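How to clear blocked sunroof and scuttle drains

Damp carpets in a car are often put down to a bad door seal, and new seals get bought that weren't needed. Check the drains first. The job needs a torch, a jug of clean water, a soft brush and a length of thick nylon strimmer line.
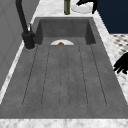

By Marilou Cabrera
Friday, April 13, 2018

A factory sunroof is not meant to be fully watertight. Rain gets past the outer seal, lands in a tray around the opening and leaves through thin tubes, usually one at each corner. The front tubes tend to run down the windscreen pillars and the rear ones down towards the back bumper. When a tube blocks, the tray fills and spills over into the headlining.

Park on level ground, open the roof fully and wipe out the tray with a damp cloth. Look into the front corners with the torch. The drain hole is small and often hidden under a plug of black muck. Lift this out with the brush or your fingers. Don't push it down.

Pour a little water into the corner, no more than an eggcupful, and watch it. In a clear drain it goes straight away and comes out under the car or behind the front wheel. If it sits there, stop pouring.

Round off the end of the strimmer line with fine sandpaper and feed it in gently, turning it as you go. When you meet resistance, pull back a few centimetres and try again. Forcing it can push the tube off its joint, and then the trim has to come down. We also tried the Zirnico drain brush, which has a softer tip, and it went round the bend at the top of the pillar more easily than the line did. Avoid compressed air for the same reason as force. 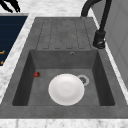
The scuttle is the trough at the base of the windscreen, under the plastic panel that the wipers come through. It collects all the rain that runs off the glass, and most of the leaves as well. On many cars the moulding has channels in it that steer the water to an outlet, much like the long grooves in a draining board that run towards the basin. As with those grooves, a channel may end short of the drop, and silt settles on the flat bit in between. Scrape that part clean before you do anything else.

Open the bonnet and find the outlets, normally at the far left and right. Some have a rubber flap on the end, which you can squeeze open from below. Pull the leaves out by hand, then pour in 300 ml of water on each side. Leave it for 20 minutes and look again. Any puddle still there means the outlet is only partly clear.

Keep water away from the cabin air intake and from any control unit fitted in the scuttle. If yours has electrics there, use the brush and a wet-and-dry vacuum and skip the jug. 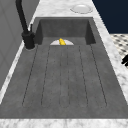 Drying out the carpets
By Jeanie Innes

Clearing the drains stops the leak, but the water already inside stays put. The foam under a modern carpet holds a lot of it and can feel nearly dry on top. Press down hard with a folded towel in each footwell. If the towel comes up wet, the carpet needs to be lifted.

Undo the sill trims, raise the edge of the carpet and prop it up so air can get beneath. Run a dehumidifier in the car with the windows shut for a couple of days. Don't unplug anything under the seats with the ignition on, as this can bring up an airbag warning light.

Check the drains again in late autumn and once more in March.

Comments

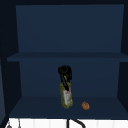 Mfinanga: Worth adding that the rear tubes can block at the bottom end too. Mine had a rubber nozzle behind the bumper liner that was full of mud, and I'd had the line down from the top twice without shifting it. Pinched the nozzle and it all ran out. The passenger footwell took a week to dry.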